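Teaching a Hand-Held Gripper to Stand Cups Up, Part 2: Laying Out the Table
By Yara Haddad
Saturday, August 16, 2025

If you followed the first part, you now own a hand-held gripper that closes when you squeeze it and opens when you let go. Congratulations on reinventing your own hand, with worse fingers. This part covers the table, the cups, and how to record a set of demonstrations that will be of some use to the arm later on. My project is called Tondoreo, and it lives in a bedroom, so nothing below requires a lab.

What you need

- The gripper, with grip pads on both fingers
- A table you can walk up to from at least one side
- A cloth for the table
- Four cups or tumblers that differ in size and surface
- A free evening, and then another one

Step 1. Cover the table

A bare tabletop lets a cup on its side roll off to a new life on the floor. A cloth slows it down. Pull it smooth, but don't iron it. I lost an evening to ironing once and the results were no better.

A printed cloth is fine. I went through a phase of believing everything had to be plain white, and then the model trained on plain white fell to pieces the moment it met a placemat.

Step 2. Pick cups that disagree with each other

Paper cups dent if you squeeze too hard. Tumblers don't dent, but they slide. You want both kinds in the set, or you'll end up with a policy that treats everything like steel and leaves a trail of crushed paper behind it. Mix the colors too.

Step 3. Lay them down in a row

All on their sides, mouths pointing more or less the same way for the first batch. Leave enough space for a finger to get down beside each one. Open the gripper all the way before you approach. Half-open jaws are how you play billiards by accident. 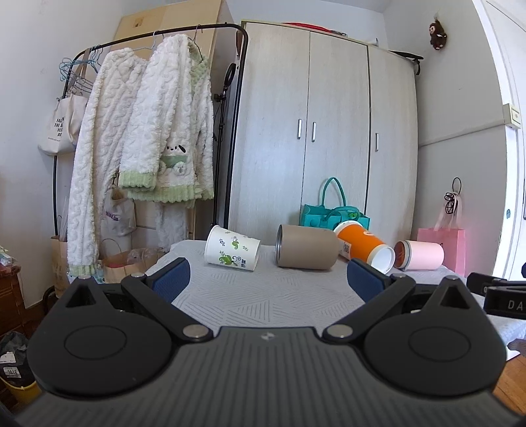 Jaws wide, four cups down, ready for the approach.

Step 4. Record the first batch

Come in slowly from the front. Lower the jaws around the body of the cup, close, lift a little, turn your wrist until the base faces down, and set it on the cloth. Let go. Wait a full 2 seconds before backing off, since the end of the recording is where the arm learns to leave things alone.

Do 19 of these, then stop and watch them all back. I know. Watch them anyway. My first session ran to 215 takes before I looked at any, and in most of them I had knocked the next cup over with my knuckles — a skill the arm picked up right away.

Throw out any take where you:

- regripped halfway through
- touched a cup with your free hand
- paused to think (the arm will pause too, with no thoughts)

Step 5. Move things between takes

Turn one cup so its base comes toward you. Nudge another until it nearly touches its neighbor. Come at the row from a slightly different spot. Small changes are enough, and big heroic rearrangements mostly make you tired. 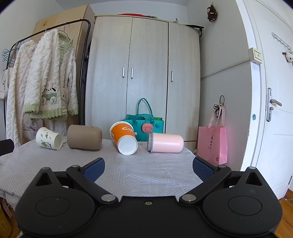
Noura Aoun wrote in to say that I'm too relaxed about Step 5. She changes the order of the cups every fifth take and keeps a paper list of which order goes with which file, because her arm got very good at the leftmost cup and regarded the others as decoration. She also thinks the paper cups should be replaced as soon as they go soft in the middle, as a tired cup teaches a weak grip.

I've taken up the list. The cup advice I follow when I remember to buy cups.

Step 6. Name your files

Date, batch, take. Don't use "final." I have a folder called final_good_3 and I no longer know what was good about it.

Part 3 covers syncing the finger positions with the video, and should be up in October if the syncing cooperates.

Questions about this build: use the contact form | © Yara Haddad | Back to top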